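Grandutley Home
Kitchen / Mugs and cups / Odd lots

Odd Mug Box (set of 5, mixed)

800 pesos
Sold as a set only
Item page updated 9/24/24

We have never been fond of the matching mug set. It looks good in the box, then somebody drops one in the second month, the pattern has been discontinued, and you own an incomplete set for the rest of your life. Odd mugs don't have that problem. They start out not matching and they stay that way.

So the Odd Mug Box holds five mugs and cups that were never meant to go together. They are leftovers from larger orders, ends of lines and single samples that came to us through Dostden, a wholesaler we buy from and argue with. Araceli Prieto does the picking. She tries to keep a box within one family of colors, which lately has meant whites and creams with something pale green or pink in it. You can't choose. If you need to choose, the single mugs page is where you want to be, and you'll pay more per mug over there.

What we're told, and what we think

The supplier sheet that comes with these lots makes a number of claims. We've copied the main ones so you can weigh them yourself.

"Dishwasher safe." Maybe. The sheet covers the whole lot, and the lot is made up of mugs from who knows how many lines with different finishes. Plain glazed ones have held up fine in our own kitchen. For anything with a printed drawing, a colored rim or a pearly or frosted look, we'd wash it by hand and not find out the expensive way.

"Microwave safe." Same sheet, same doubt. Check the bottom of each mug. If there's no mark on the bottom, treat it as a no. Anything with a metallic trim is a no regardless of what is stamped on it.

"Chip resistant." We don't know what this means. A mug dropped on tile breaks. We tried it with two from the reject shelf and both broke.

"Generous capacity." They vary. A couple of the cup shapes are small, and if you drink coffee by the half liter you will be refilling them. Measure before you complain to us, please – a wide mug looks smaller than it is.

"Giftable." They come wrapped in paper in a plain brown box. If you want ribbon, that's your department.

Details

Contents: 5 mugs or cups, assorted shapes
Colors: mixed, mostly light; may include white, cream, beige, pale mint green and pink
Decoration: some plain, some with a drawing, logo or colored band
Material: assorted ceramic, other than where noted on the packing slip
Packed weight: about 2,000 g
Stacking: no
Lids, saucers, spoons: none
Returns: whole box only, within a week of delivery

On stacking, since people ask. The catalog copy from Dostden calls the lot "stackable." Five mugs with five different mouths do not stack. Two of them might nest if you're lucky, and then they stick. Hang them by the handles if you're short on shelf, or leave them side by side.

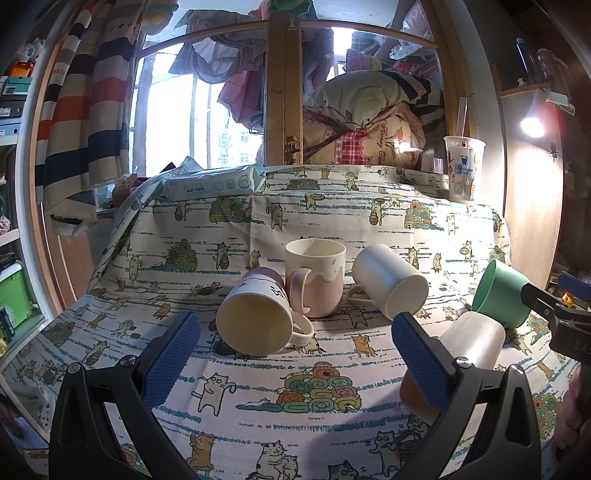
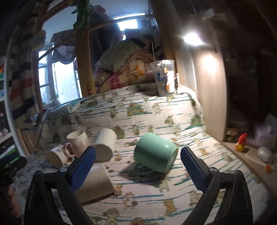

Five mugs on a bed with a cartoon-print sheet. Your box will have its own mix.

Color, and why the screen is no help

Whites are the worst thing to sell from a web page. There's bright white, there's cream, there's off-white, there's whatever you want to call the one that goes slightly beige in the evening, and every one of them changes when you move it closer to a window. We've had a customer return a box because "the cream one is white" and another, the same week, because "the white one is cream." We took both back. We'd rather not do it again.

The mint is a pale mint. It isn't teal and it isn't the green of a hospital wall. If you are trying to match it to a kettle or a toaster, don't buy it on the strength of a photo. Soledad at the counter will hold one up to a paint chip for you if you come in.

Pink turns up on handles, rims or the lower part of a mug. Some boxes get none. We don't take requests for pink boxes, although Araceli has been known to ignore this rule.

Before you use them

Wash them by hand first, with warm water and ordinary soap. The lots arrive dusty and we wipe them, but wiping isn't washing.

Run a finger around the rim and the foot of each one. A rough foot will scratch a wooden table. A little fine sandpaper takes care of it, used wet.

Fill each mug with hot water and leave it on a sheet of kitchen paper while you do something else. If the paper is damp when you come back, you have a crack, and we'll replace the mug. Send a photo of the paper and the mug together.

Check the handle before the first hot drink, not during it.

How many fit where

A box takes up one short shelf. If you're living in one room and the mugs share storage with the towels and the baby things, as they do in plenty of the homes we deliver to, the simplest answer is a tray with a lip. Set the mugs on it upright, handles all pointing the same way, and move the tray instead of the mugs.

We also sell a mug rack, the Widimano six-hook, and we're supposed to recommend it here. It's fine. The hooks are a bit close together for wide mugs, so you'll use every other one and end up with three mugs on a rack for six. The tray costs less.

If you want to sort through a box properly, tip the mugs out onto something soft. A bed with a sheet on it does very well. Ramiro unpacks on the concrete floor of the stockroom and has a poor record.

What customers said

We print all of them that aren't about the delivery driver.

"Bought it expecting junk. Four good mugs and one I wouldn't give to my brother. He has it now." – Julián Pacheco

"The handle on the small cup is for decoration. Two fingers, no more. Otherwise OK." – Aslak Engebretsen

"I don't see why they can't just show me the five I am getting."

On that last one: Araceli picks each box on the morning it goes out, and photographing each would add to the price. We've sold 156 boxes this way since July. If you truly can't stand not knowing, come by the shop, where an open box usually sits by the register and you can look all you like.

Compared with the other set

The Siddiqui matching set, also on this site, is better made. There's no use pretending. The walls are an even thickness, the glaze is the same on every piece and the handles take a whole hand. It costs more than twice what this box does, and it comes in gray. If you have people over often and want the table to look arranged, buy that.

The Odd Mug Box is for a first kitchen, an office shelf, a place where mugs go missing, or a household where each person likes to know which one is theirs. That last use is the only selling point we fully believe. With five different mugs there are fewer fights over who left one in the sink.

Delivery and breakages

Orders leave the shop within two working days. Each mug is wrapped separately and the gaps are filled with paper. We gave up on the air pillows, which were meant to be tougher than paper and went flat.

If a mug arrives broken, write to us with the order number and a picture of the damage. We replace single broken mugs with whatever is nearest in size. It will probably not be the same color, and given what you bought, we don't think you can object too strongly.

Keep the box until you've checked everything. We can't take a return wrapped in a grocery bag.

Availability: in stock. Next lot from Dostden promised for the end of the month, for whatever their promises are worth.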